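Furnishing the Long Room at Latwood

The fitting-out of the long room at Latwood reached its final stage in August. Several readers have asked how decisions on furniture and lighting were made, and the following notes are offered for the benefit of those planning a shared workroom of their own.

The walls and ceiling were to remain white. A proposal to paint the far end a dark green was considered and set aside, as the shelving intended for that wall is also white and would have stood out more than was wished. The floor has a grey polished finish. It is easy to sweep, although chair legs without felt pads are clearly heard on it.

The partition required the longest discussion. Dalen quoted for a panel reaching to shoulder height and for a taller one; the taller was chosen, at an additional cost of 300 pounds. It divides the counters from the route to the shelves and gives those seated a surface at their backs.

Seating was bought second-hand wherever possible. The mesh chairs came from Onstead, where an office was closing, and were priced at 54 pounds each. They have high headrests and armrests, and the armrests should be measured before any purchase is made. Ours did not pass beneath the first counter delivered, which was exchanged for a higher one.
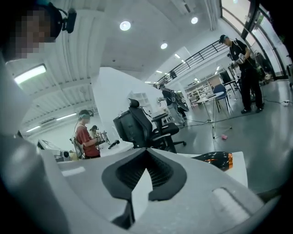 Agathe Sabatier wrote that the chairs should be kept well away from the walkway, and that in her own workroom at Grarance a strip of coloured tape on the floor had settled the matter within a morning. She added that a white counter shows every mark and ought to be wiped at the end of each session, before the bags are packed.

Both points have been adopted. The tape has not yet been laid – the colour remains under discussion – but a cloth and a spray bottle are now kept on the lowest shelf.

As to lighting, strip lights and round ceiling fittings are used together. Kittipong Klinhom favoured strips alone, for evenness over the counters. The round fittings were retained for the remainder of the room, and on dull afternoons both sets are switched on by four o'clock.

The shelving was assembled in a single day. Each unit is 29 centimetres deep, which suits box files and most storage tubs. Anything larger is to be placed at floor level, with its label facing outwards.

Coat hooks are still outstanding. A rail of 105 centimetres has been ordered for the wall beside the door and will be fitted once the correct wall plugs have been found.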